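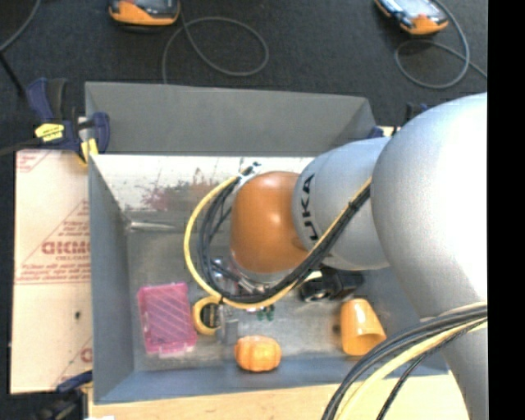 Fig. 1. KUKA arm over an open grey bin.

Home | Modules | Handouts | Reading | Contact

Keeping Stock: Handout 2
What to hold, what to reorder, what to let go

Right, carrying on from last time. We'd got as far as the difference between stock you own and stock you can sell, and a few of you looked unconvinced, so I'll start there again.

Suppose you run a kitchen shop. On the shelf there's a row of teapots, and one of them has a chipped spout. Your records say you own it, and you do, you paid for it. But if a customer rings up and asks for that teapot, you haven't got one to sell. So the system says yes and the shelf says no, and the poor person on the phone is the one who finds out. Every stock record needs a way of saying "we have it, but not for sale". Call it held, call it quarantine, call it the naughty shelf if you like (the shop I trained in did). Just have one.

The same goes for things already promised to somebody. A casserole dish put by for a wedding list is still in your back room and still in your accounts, but it's gone as far as the next customer is concerned. The sum you want is: what's there, minus what's held, minus what's promised. That last number is what I'll call "free stock" for the rest of the module.

When to reorder

I love this bit, and I know it's the bit everyone dreads because there's a formula. It's a very small formula! You need to know how much you sell in a week and how many weeks the supplier takes to get it to you. Multiply them together. If your free stock drops to that number, order today.

Let's do it with the example from class. Brorketti sells jars, lids and preserving bits to home cooks. They get through 105 of the medium jars in a week, and the supplier takes 2 weeks. So that's 210 jars. When free stock hits 210, the order goes in, and if all goes well the new jars turn up just as the old ones run out.

Now, Yung-ching Tseng asked in class what happens if it doesn't go well, and that's exactly the right question. If the lorry is late or everyone suddenly decides to make chutney, you run out. So you add a cushion on top, usually called safety stock. How big? There are clever ways of working that out and we'll look at one later in the module, but for now use your judgement and write down what you chose. I mean that about writing it down. A cushion that lives in one person's head tends to leave when they do.

A few things push the cushion up: a supplier who is often late, a product whose sales jump about, a product that brings people into the shop in the first place. And a few push it down: things that go off, things that take up a lot of room, things you can easily get from somewhere else in a pinch.

Fast lines and slow lines

Most businesses have a small group of products doing most of the work and a very long tail of things that sell once in a blue moon. The usual approach is to sort everything by how much money it brings in over a year, then split the list into A, B and C. The A lines you check often, the C lines you check now and then, and the B lines fall somewhere in the middle.

Tonerar is the shop I keep coming back to for this, partly as I worked there and partly as their list was such a mess. They had 1,641 separate lines when I started. Candles, napkin rings, four kinds of oven glove, a doorstop shaped like a hedgehog. We treated every one of them the same, with the same checks on the same day of the month, and it ate up the whole day. Once we'd sorted the list, the napkin rings got looked at twice a year and nothing terrible happened.

One warning. Money isn't the only way to sort. A cheap part that holds up everything else (think of a lid for a jar) can come out as a C and really belong with the As. Kęstutis Baranauskienė will be talking about this in the guest session, using the Drarkdale garden centre, where it was plant labels. I won't spoil it.

Letting things go

Old stock costs you money even when it's just sitting there. It takes up a shelf, it gets dusty, and the cash you spent on it can't be spent on anything else. People find it very hard to mark down something they chose themselves — I've been dreadful about this, I once kept a box of egg coddlers for years. Try picking a date when you first buy the thing. If it hasn't moved by then, cut the price, and if it still hasn't moved, cut it again or give it away.

Do keep a note of what you wrote off and why. Your accounts will need it, and next year's buyer (who may well be you) will be glad of it.

Before next time

Have a go at the reorder sum for a product you know well. It can be from work, or the coffee in your kitchen cupboard. Write down the weekly use, the wait, and the cushion you'd add, with a sentence on how you picked the cushion.

Then read the Wan case study, just the first half. It's a small bakery supplier with 2 storerooms and a different set of records in each. Come ready to tell me which set you'd trust. We'll do physical counts after that, so bring a pencil and wear something you don't mind getting dusty.

Last updated: August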